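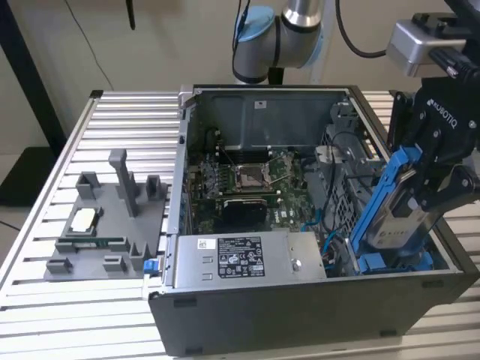 3.2 What "reusable" means once the case is open

Most estimates of how much value sits in retired office desktops begin with a parts list. The list is multiplied by resale prices and the result is reported as recoverable value. We doubt this method. A parts list says what a machine contains. It says very little about which of those parts a repair shop would bother to take out, and at what cost in labor.

The Staltdale store holds 700 retired office machines, logged by Nakesix under its Kioko take-back plan. The log rates 85 percent of them as "fully harvestable," a label that is never defined. As far as we can tell from the log itself, it was given to any desktop that still had its power supply, drive and memory at intake. By that rule a tower with a ruined socket passes as easily as one in good order.
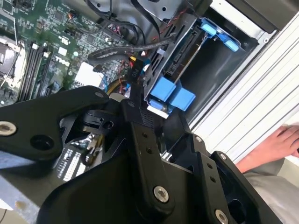

Cables are a large part of the trouble. The log treats them as having no value and no cost, yet they lie over the parts that do have value, and moving them takes time. Drive leads and power leads often share one path across the board. A worker who wants only the memory may still have to shift both. Published removal times, including those supplied by Plostex, start the clock after the cables have been cleared. We see no good reason for that choice, and it flatters the totals.

The processor is a harder case. It is small, it sells well, and it comes out with one lever. It also leaves behind an open socket, and an open socket is easy to damage. If the board is to be sold as well, the two values cannot just be added together, as the log does. We count the board at full value only when the socket has been inspected after the processor is out.
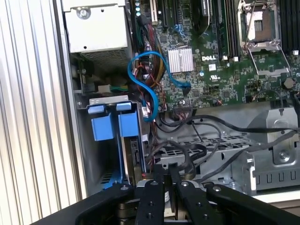

3.3 Drives and drive carriers

Drives held in plastic carriers are usually described as the easy part of the job. We accept this for the drive. The carrier is another matter. Carriers are rarely logged apart from the drive, and they tend to leave the building with it. A bay with no carrier is hard to sell as part of a working case. Of the 4 earlier surveys we reviewed, 3 left carriers out altogether and the other gave them a price without a source.
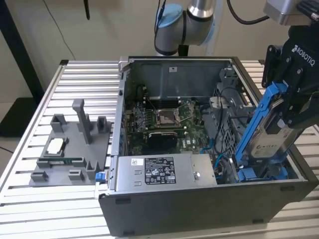 Figure 3. Drive in a blue carrier at an open desktop tower. The processor socket is empty.

We therefore report drive and carrier as separate items in the next section, and we leave the "fully harvestable" label out of our own counts.

Comments

Section 3.2 is fair on cables but too hard on the log. Intake staff get very little time per machine. What would you have them write down?

Has the socket inspection rule been tried by a second group? I would want to see that before using it.

Agree about carriers. We have a shelf full of drives and nothing to mount them in.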